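Chapter 9
Buying Local Goods: Souvenirs, Markets and the Traveler

When visitors come home from a trip, most of them carry something they did not leave with. It may be a jar of honey, a scarf or a carved spoon. For tourism planners these purchases matter a great deal, and this chapter looks at how a destination earns from them.

We begin with the town of Curnholm, which sits on a river two hours from the coast. Curnholm has long been known for its smoked cheese and its woven belts. The belts are made on narrow looms in the Brannigan quarter, and a good one takes a weaver 9 days. In March, before the season opens, the workshops sell mostly to wholesalers. By early summer the trade has shifted to visitors, who buy one or two pieces each and pay a higher price for them.

Tobias Esposito studied the town's market over one summer. He spoke with 415 visitors as they left and asked what they had bought, where, and on which day of their stay. Food was nearly always bought last. Belts and other craft goods were bought early, often on the first walk through town. Visitors who stayed in rented apartments spent more on food than those in hotels, and part of it was eaten before they left. 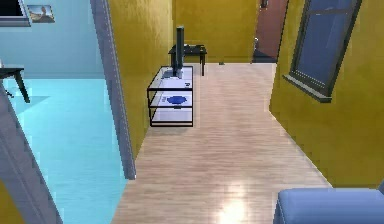
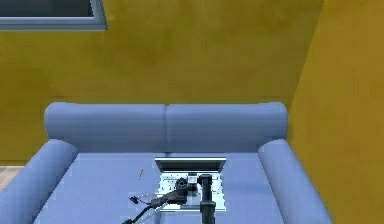
Figure 9.1 Computer-rendered interiors with yellow walls.

Where a visitor sleeps also affects where the money goes. Hotels in Curnholm are grouped near the station, while most apartments are in the Diseck district, close to the covered market. The market has more than 500 stalls on its busiest days, and many of the sellers live in the same streets.

Section 9.1 defines the terms used in the rest of the chapter, including direct sale, resale and leakage. Section 9.2 returns to the belt weavers and follows the price of a single belt from loom to shop. Read both before starting the exercise on the Tera valley, where the same goods are sold without a central market.

Key terms: craft goods, direct sale, leakage, perishable goods, resale, season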